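自費出版の本を印刷所に渡す前の点検表(コメントつき)

五月に三冊目を入稿したとき、前の二冊でやった失敗をほぼ全部おさらいするはめになりました。懲りたので、点検表を作り直しました。わたしは小説家としては無名もいいところで、即売会と通販で細々と売っている身ですが、入稿で痛い目を見た回数だけはそこそこ自慢できます(自慢することじゃないですね)。

使い方は単純で、紙に印刷して、終わったところに日付ではなく「済」と書くだけ。わたしは日付を書くと、後で見返して落ち込むので書きません。項目のあとに、わたしのひとりごとみたいなコメントをつけてあります。急いでいる人は項目だけ拾ってください。

前提だけ先に。本は文庫判の小説、本文は186ページ、縦書き、モノクロ。表紙だけカラー。組版にはGrileoというソフトを使い、印刷はRistisovに頼んでいます。別のソフトや別の印刷所の人は、そのへんの名前を読み替えてもらえれば大丈夫です。

1 原稿そのもの

□ 最終稿のファイルは一つだけか
コメント:これが一番上に来るのは、一番ひどい目にあったからです。「最終」「最終2」「ほんとの最終」「最終_直し」というファイルが四つ並んでいて、二冊目ではよりによって「最終2」を流し込みました。主人公の妹の名前が途中で変わる本ができあがりました。読んだ人は、姉がもう一人いたんだと思ってくれたそうです。やさしい。いまは古いものを全部「旧」というフォルダに放り込んでから作業に入ります。

□ 登場人物の名前の表記がそろっているか
コメント:検索をかければ一発、と思うでしょう。ところが間違った表記で検索しないと間違いは出てこないんですよ。「斉」と「斎」とか、「渡辺」と「渡邊」とか。ありえる間違いを先に書き出しておいて、一つずつ検索します。地味です。お茶を用意してからどうぞ。

□ 年齢、曜日、季節の計算が合っているか
コメント:三冊目では、土曜日に郵便局の窓口で普通に切手を買う場面がありました。大きい局なら開いているところもあるんでしょうけど、舞台が山の中の小さな局なんです。校正をお願いした友人に「この局、すごく働き者だね」と言われて気がつきました。結局、平日に直したら、その次の章の縁日がずれて、縁日を直したら満月がずれて、丸一晩つぶれました。

□ 引用と歌詞は大丈夫か
コメント:歌詞は、一行でも、鼻歌でも、登場人物が口ずさんだだけでも、まず立ち止まること。わたしは三冊目で一か所あったのを、入稿の前の晩に「古い歌を口ずさんだ」という地の文に変えました。読み比べたら地の文のほうがずっとよくて、ちょっと悔しかったです。詩や小説の引用は、出典と範囲を見て、自信がなければ外します。わたしは法律の専門家ではないので、ここは本当に不安なら詳しい人に聞いてください。

□ 実在の店や人に見えるものはないか
コメント:近所の喫茶店をほぼそのまま書いてしまい、しかもコーヒーがまずいという設定にしてしまったことがあります。店名を変えても、階段の数と看板の色でわかる人にはわかる! コーヒーをおいしくして、犬を一匹足して、場所を隣の県に移しました。

2 文字の組み

□ 数字の表記は統一したか
コメント:縦書きなので、基本は漢数字。「十」を使うか「一〇」を使うかは最初に決めておくこと。途中で気分が変わります。わたしは変わりました。電話番号とか部屋番号とか、勢いで書いたところが危ないです。

□ 三点リーダーとダッシュは二つ一組か
コメント:別に法律じゃないので、一つで通してもいいと思うんです。ただ混ざっていると目にとまる。わたしの原稿には「・・・」まで混ざっていました。中黒三つ。どこから来たの。全部置き換えたあと、人名の「ジャン・ポール」みたいなところまで巻き込んでいないか見直してください。

□ ルビは振り忘れていないか、振りすぎていないか
コメント:初めて出てくる人名には振る。章が変わったら、読みにくい名前だけもう一度。それ以外はなるべく振らない、と決めました。一冊目は張り切って「昨日」にまで振って、児童書みたいだと言われました。Grileoではルビを後から直すと行がずれることがあるので、直したらその段落の終わりまで目で追います。ここ、横着しないように(自分に言っています)。

□ 行頭の禁則、行末のカッコ
コメント:ソフトがやってくれるはず、の代表選手。九割九分はやってくれます。残りの一分が章の一行目に出たりするから困るんです。小さい「っ」を行頭に置くか置かないかも好みがあって、わたしは置いてもいい派。好みを決めたら、表のいちばん下にでもメモしておくといいです。次の本を作るころには忘れています。

□ 章の終わりに一行だけのページができていないか
コメント:154ページがまさにこれでした。見開きの左側に「そして、戸が閉まった。」の一行だけ。かっこいいといえばかっこいいんですけど、狙ったわけじゃないのが自分でわかっているから恥ずかしい。前の章で二行削って引き取りました。余韻のためにわざと残す人もいるので、わざとなら胸を張って残してください。

□ ノンブル(ページ番号)は全ページにあるか
コメント:白いページにも、です。印刷所によって決まりが違うので確認を。見せたくないページは、綴じる側に小さく入れる「隠しノンブル」にします。わたしは一冊目の扉で入れ忘れて、丁寧な電話をもらいました。声がやさしいほど、申し訳なさが増します。

3 紙に出して読む

□ 一度は必ず全部印刷したか
コメント:画面で三回読むより、紙で一回。これだけは本当に譲れません。紙代がもったいないと思って二冊目は画面だけで済ませ、刷り上がった本を開いて最初に見たページで誤字を見つけました。最初に開いたページですよ。あれは何かの法則だと思っています。

□ 書体を変えて読んだか
コメント:いつもの明朝をゴシックにして印刷すると、よその人の原稿に見えます。よその人の原稿だと、なぜか誤字がよく見つかる。しかも遠慮なく「この段落いらないな」と思えます。三冊目ではこの方法で一章ぶんの昔話がまるごと消えました。

□ 声に出して会話だけ読んだか
コメント:会話文だけに蛍光ペンを引いて、そこだけ続けて読みます。誰がしゃべっているかわからなくなったら、そこは直しどき。家族がいる時間にやると恥ずかしいので、わたしは昼間にやります。喧嘩の場面を熱演していたら宅配の人が来ていて、たいへん気まずい思いをしたこともあります。

□ 逆から読んだか
コメント:最後の章から一章ずつ、前に戻りながら読みます。話に引っぱられないので、言葉だけが目に入ってくるんです。あと、前半ばかり磨いて後半がすかすか、という癖がはっきり見えます。わたしは後半になると「ふと」が増えるんですよね。ふと立ち止まり、ふと見上げ、ふと思い出す。ふとしすぎ。三冊目では、65個あったところで数えるのをやめました。 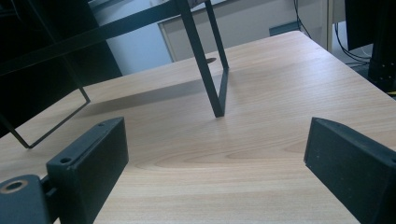
その順番だと直しが多すぎて間に合わなくなりませんか、とFacundo Paredesさんからコメントをもらいました。自分は紙で読むのを組版の前と後の二回に分けていて、前の回で文章をいじり、後の回では誤字と体裁しか触らない、組んだあとに文章を削るのは一章につき三か所までと決めている、とのことです。

これ、読んで膝を打ちました。わたしは組版のあとに文章を直しはじめて、行がずれて、ずれたから直して、直したからまたずれて、というのを延々やっていたわけです。さっそく表に一行足しました。

□ 組む前に一回、組んだあとに一回、紙で読んだか
コメント:Paredesさん方式。組んだあとの回では、赤ペンをやめて青の細いペンに持ちかえることにしました。赤だと気が大きくなって、つい書き直してしまうので。一章三か所というのはわたしには少し厳しそうですが、次の本で試してみます。守れなかったら、守れなかったとここに書きます。

4 表紙とカバー

□ 背幅は最新のページ数で計算したか
コメント:本文を削ったり足したりしたら、背幅も変わります。紙の種類を変えても変わります。Ristisovのサイトには計算のページがあるので、わたしは入稿の当日にもう一度入れ直しています。前日の数字を信じない。前日のわたしは眠いからです。

□ 塗り足しは三ミリあるか
コメント:上下左右、全部。背景の色を仕上がりぴったりで止めてしまうと、断裁が少しずれただけで白い線が出ます。一冊目の表紙は夜の海だったので、白い線がそれはもうよく目立ちました。「水平線ですか」と聞かれて、はいと答えたことがあります。ごめんなさい。

□ 題名と著者名の字は合っているか
コメント:笑わないでください。本文は何度も読むのに、表紙の字って読まないんですよ。絵として見てしまう。一文字ずつ指で押さえながら読みます。背とカバーの折り返しと奥付と扉、全部同じかどうかも。

□ 背の文字は上下にゆとりがあるか
コメント:題名が長い人は要注意です。次は短い題名にしようと毎回思うのに、毎回長くなります。

□ 帯をつけるなら、帯で隠れるところに大事なものはないか
コメント:著者名が帯の下にすっぽり隠れていたことがあります。謎の作家みたいでよかったよ、と慰められました。

□ 色は画面どおりに出ないと思っているか
コメント:項目というより心の準備です。鮮やかな青と緑は、たいてい沈みます。気になるなら色見本の刷りを頼むこと。わたしは三冊目で初めて頼んで、空の色を一段明るくしました。頼んでよかった。お財布は泣いていましたけど。

5 奥付

□ 題名、著者名、発行日、連絡先、印刷所の名前
コメント:発行日は、イベントに合わせるなら当日。前の本のデータを使い回すときは、前の発行日が残っていないか確かめてください。使い回しは便利ですが、便利さに油断がついてきます。連絡先は自宅の住所ではなくメールアドレスにしています。印刷所の名前は正式名称で。

□ 手伝ってくれた人の名前
コメント:表紙の絵の人、校正の人、題名を一緒に悩んでくれた人。載せていいか、どの名前で載せるか、先に本人に聞くこと。本名で載せられたくない人、けっこういます。間違えて載せた名前は刷り直すしかないので、ここだけは本人に画像を送って見てもらいます。

6 データの書き出し

□ フォントは埋め込まれているか
コメント:Grileoの書き出し設定に項目があります。最初から印が入っているはずなのに、更新のあとに外れていたことが一度ありました。わたしの押し間違いだったのかもしれません。どっちにしても、書き出すたびに見ればいいだけの話です。

□ 総ページ数は合っているか
コメント:書き出したPDFを開いて、最後のページまで行って、番号を見る。186とあれば186。二ページ増えていたら、どこかに空のページが紛れこんでいます。わたしの場合、犯人はだいたい章扉の前です。

□ 右綴じになっているか
コメント:縦書きの小説なのに左綴じで申し込んだ人がいるらしいです。わたしです。注文画面の最初の選択肢が左綴じだったので、そのまま次へ、次へと押してしまいました。印刷所の人が気づいてくれなかったら、後ろからめくる小説になっていました。それはそれで読んでみたい気もしますが。

□ ファイル名は半角の英数字か
コメント:日本語のファイル名でも受けてくれるところは多いです。でも文字化けして「これはどちらが表紙でしょうか」と聞かれるより、最初から hyoshi と honbun にしておくほうが気が楽です。

□ 書き出したPDFを、別の機械で開いたか
コメント:自分のパソコンには自分のフォントが全部入っているので、抜けていても気づけません。わたしは携帯で開きます。ルビがおかしかったら一目でわかります。

7 注文画面

□ 部数
コメント:夢と現実の間をとらない。現実のほうに寄せてください。一冊目の在庫は、まだ押し入れにいます。友だちが「絶対売れるよ」と言ってくれる数は、愛情が足された数字なので、そのまま入れてはいけません。それでも足りなくなったら、増刷という人生で一度は言ってみたい言葉が言えます。

□ 本文の紙
コメント:文庫の小説なら、少しクリーム色の紙が読みやすいと思います。わたしは毎回、見本帖をめくりながらうっとりして一時間つぶします。今回は軽めの紙にしたら、持ったときに思ったより軽くて、もうちょっと重さがほしくなりました。これは次の本への宿題。

□ 納品先と受け取りの時間
コメント:会場に直接送るのか、家なのか、半分ずつなのか。会場あてには決まった書き方があるので、イベントの案内をそのまま写します。自分の言葉で書き直さない。作家心を出さない。

□ 締切は何時か
コメント:日にちだけ覚えていて、時刻を見ていなかったことがあります。夜の十二時まであると思い込んでいたら、正午でした。割増料金を払いました。いい勉強、と言うにはちょっと高かったです。

8 本が届いたら

□ 箱を開けたらまず一冊、全ページめくる
コメント:読まなくていいです。むしろ読まないで。読むと誤字が見つかって、イベント当日まで暗い顔になります。白いページがないか、順番が飛んでいないか、汚れがないか、それだけ。

□ 箱の上、真ん中、底から一冊ずつ抜いて見る
コメント:断裁のずれや表紙の色むらは、束ごとに出ることがあるそうです。何かあったら写真を撮って、その日のうちに連絡を。遅くなると言い出しにくくなります(わたしが、です)。

□ 自分用を先によけておく
コメント:全部売れてしまって手元にない、という幸せな事故を起こさないために。三冊よけておけば安心です。一冊は保存用、一冊は見本用、もう一冊はそのうち誰かにあげてしまうので。

□ 通販の在庫を登録する
コメント:わたしはDankwaという通販の窓口に預けています。紹介文を書くのがとにかく苦手で、小説一冊書けるのに、どうして二百字が書けないんでしょう。本文から好きな一行を抜いて先頭に置く、という技を覚えてから少し楽になりました。あと、ページ数と判型は紹介文に書いておくと、買う前の問い合わせが減ります。

□ 委託の棚に持っていく
コメント:駅の向こうにあるCluttonという小さな本屋さんが、自費出版の棚を持っています。納品書は二枚、値段のシールは剥がしやすいもの。前に強力なシールを貼って、剥がしたときに表紙まで連れていかれました。土曜は混むので避けます。棚の前で自分の本を手に取っている人を見かけても、絶対に話しかけないこと。一回話しかけて、そっと棚に戻されました。

9 自分用の覚え書き

・会話の閉じカッコの前に句点は打たない
・感嘆符のあとは一字あける(ただし閉じカッコの前ではあけない)
・「子供」は「子ども」、「私」は地の文では「わたし」
・小さい「っ」は行頭でもよしとする
・章題のあとは三行あける
・「ふと」に気をつける

二つ目のは、ずっと守っているつもりだったのに、今回も九か所漏れていました。検索するときは感嘆符の半角と全角、両方でかけてください。半角のほうが残っていたりします。

表の並びは作業の順にしてありますが、きっちりこの順番でなくてもかまいません。表紙を絵の人に頼んでいるなら、4は1より先に動きはじめているはずです。わたしもそうで、本文がまだ半分もないころに表紙のラフが届いて、そこに描かれていた傘がよかったので、話のほうに傘を足しました。

「ここも見たほうがいい」というのがあったらコメント欄へどうぞ。電子版の点検表はまた別に書いています。目次のリンクのところで止まっていて、まだ公開できていません。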